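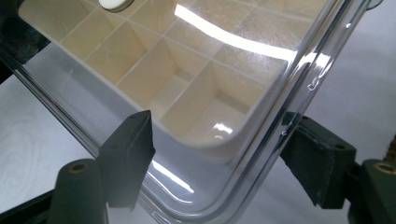 Cream divided tray and clear plastic.

Call for participants: The Button Tin Book
Looking for eight people who mend, sew, or just never throw a button away

Hi! I'm Lindalva Arruda, I write and edit small books under the name Edeo, and for the next one I'm looking for eight people to write a chapter each. You do not have to be a writer. I'd be very happy if most of you weren't.

The book is about button tins. Or button jars, or the drawer, or the old cookie box, or wherever the spare buttons in your family ended up. My grandmother had hers in a tin that used to hold cough drops, and when I was little and home sick from school I was allowed to tip the whole thing out on the bedspread and sort it. I sorted by color, then by size, then by which ones I thought were married to each other. My mother can still tell you which coat every one of the big ones came off, and who wore the coat, and usually what that person did wrong. I've been wanting to make a book out of this for years and I finally have the money to do it properly (a small arts grant plus what was left from the last book, which was about lunchboxes and sold better than either of us expected, me and the printer I mean).

So that's the idea. Each chapter is one person and one collection of small sewing things. Buttons mostly, but I'm not strict. Hooks and eyes, snaps, zippers cut out of worn-out pants, thread, a jar of lace ends. If it was saved in case somebody needed it, it counts.

What I'm asking you to do

You'd write up to 2000 words about your collection and the people it came through. It can be shorter. If you come in at half that and it's good, I will not ask you to pad it, I promise. You'd also come to 2 workshops here in Ivmont, one at the beginning where we all bring our tins and talk, and one later on when everybody has a rough draft. In between I'll phone you or email you, whichever you like better, and we'll go over your pages together. I'm a pretty friendly editor. I do ask a lot of questions in the margins, mostly things like "what did she say then?" and "what kind of coat?"

If you really don't want to write, tell me! I can sit down with you and record you talking, then type it up and bring it back for you to fix. Two of the best pieces in the lunchbox book were made that way and I don't think any reader could pick them out. What I need is that you're willing to go back over it with me until it sounds like you.

What you get

Each participant is paid $500. You get half when your first draft comes in and the other half when we both agree the piece is finished. On top of that you get copies of the book for yourself and your family, and you keep the rights to your own words, so if you want to read your chapter at a reunion or print it in a newsletter or turn it into a play, go ahead. I only ask to use it in the book and to read bits of it aloud at the launch.

I can pay bus fare to the workshops, and gas if you're driving in from out past Nonska. I can also pay for someone to watch your kids, or you can bring them, so long as they're past the age of putting buttons in their mouths (I'm serious about this one, there will be buttons on every surface). There'll be soup. I make a good bean soup and a less good vegetable one.

Who I'm looking for

Anyone over eighteen who lives in or near Ivmont and has a collection with some story attached. I'd love a mix. Somebody who did alterations for a living, somebody who took in piecework at home, somebody who worked at the shirt factory before it closed or whose parents did. I know there are plenty of you, I went to school with your children. I'd love a man or two, please, I keep hearing about fathers and uncles who did all the mending in the house and then being told "oh, he'd never want to talk about it." Ask him! Or come in his place and bring his tin.

I'd also like to hear from people whose collection is new. You might have started saving buttons last year when you learned to sew off the internet. You might have bought a whole jar at a yard sale and have no idea whose clothes they came from, and that could be a lovely chapter too, the not knowing. And if your family came here from somewhere else and the tin was one of the things that made the trip, I want to hear about the trip.

You don't need perfect English. You can write in Portuguese and I'll translate it myself, with you checking me. For other languages, write to me first and I'll see who I can find to help. Spelling is my problem and you should leave it to me.

What I'm not looking for: price guides, or lists of makers and dates. There are good books like that already and I own several. If you're a serious collector I'm glad to have you, but I'd want the chapter to be about how you got the bug, who thinks you're crazy, where you keep them all, and the one you let get away.

How the workshops go

We meet upstairs at Owino, the old dry goods store on the corner that's now a reading room and meeting hall. There's an elevator around the back and the restroom is on the same floor as us. The tables are big and the light is good until late afternoon.

At the first workshop everyone tips out their tin (or opens their drawer, one woman has already asked if she can bring the entire drawer, yes) and picks a handful of things they can say something about. Then we go around and talk, and I write down the bits where everybody leans in, because those are usually where your chapter starts. After lunch we do some short writing, ten minutes here and there, nothing you have to read out if you don't want to. Bring something to sort your things into so they don't all roll together with your neighbor's. A muffin pan works great, so does an egg carton or a divided tray. Please put your name on it!! At the lunchbox workshop I went home with three forks that weren't mine.

The second workshop is slower. You'll each have read a couple of the other drafts by then, and we sit in small groups and say what we liked and where we got lost. I've done this with a lot of beginners and I keep a close eye on how people talk to each other. Being rude about somebody's grandmother is out.

The plan is to have the book out in July, with a launch party in the same room and a long table where anyone who comes can leave a button and take a button. I haven't worked out yet how to stop my sister from taking all the glass ones.

How to apply

Send me a letter or an email. One page is plenty. Tell me your name and how to reach you, tell me what you've got and what you keep it in, and then tell me about a single button (or hook, or spool) from it. Where was it? Who wore it? Why is it still in the tin and not on the shirt? You don't have to be clever about it. Write it the way you'd tell it at the kitchen table with your hands busy.

You can put in a snapshot if you have one, but you don't need to, and please don't mail me the actual buttons. Envelopes tear, and I'd never forgive myself.

If writing a letter is what's stopping you, leave me a message at the Owino front desk with your number and a good hour to call. You can tell me your story over the phone and that will be your application, same as anybody else's.

I need to have everything by 7 October 2022. I'll read every one of them myself, and you'll get an answer either way, a real one with your name in it. If I can't fit you into the book I may ask if I can hang on to your letter for the launch, where I'd like to have a wall of short ones. You can say no to that and it won't hurt my feelings.

A few things people have already asked me

Can two people share a chapter? Yes, sisters especially. You'd share the fee too though, the budget is what it is.

Do I have to know how to sew? No. I can put a button back on and take up a hem, badly, and that's where my talent stops. My grandmother used to undo my hems when I wasn't looking.

My mother's tin got thrown out when we cleared the house. Can I still apply? Oh, please do. I've heard this from several people now and every one of them could tell me exactly what was in it.

Will you change my words? I'll suggest changes and you'll say yes or no. If you and I can't agree on a sentence, you win, it's your tin.

Can I use a made-up name for somebody? Sure, and sometimes I'll suggest it, mainly when the story involves a neighbor, a borrowed dress, and a person who is still alive.

Is this only for old things? No! I saved a snap off a raincoat last week.

Write to me care of Owino in Ivmont, and put "Button Tin" on the envelope or in the subject line so it goes in the right pile. And if this isn't for you but you know the person it's for, print it out and tape it to their refrigerator.

Lindalva Arruda
Edeo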